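Chepkoech Waweru says folding is overrated

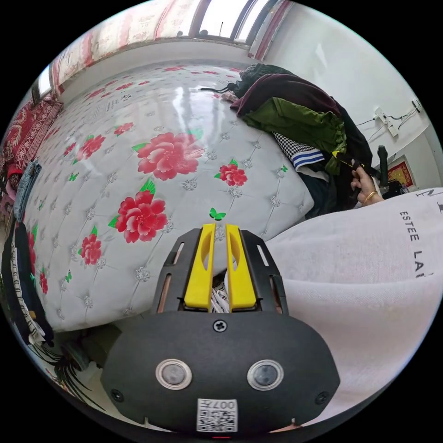 Clothes waiting to be sorted on the peony-print bed cover.

Chepkoech Waweru has sold her 15-day wardrobe plan to 53 households, and claims most still follow it. Asked how she knows, she paused. "They would call me if it failed," she said. Would they?

Her rule is that everything goes on the bed first — jackets, stripes, houndstooth, the lot. "You can't sleep until it's dealt with." I suggested people might simply move the pile to a chair. "Some do," she admitted. She charges extra for a second visit.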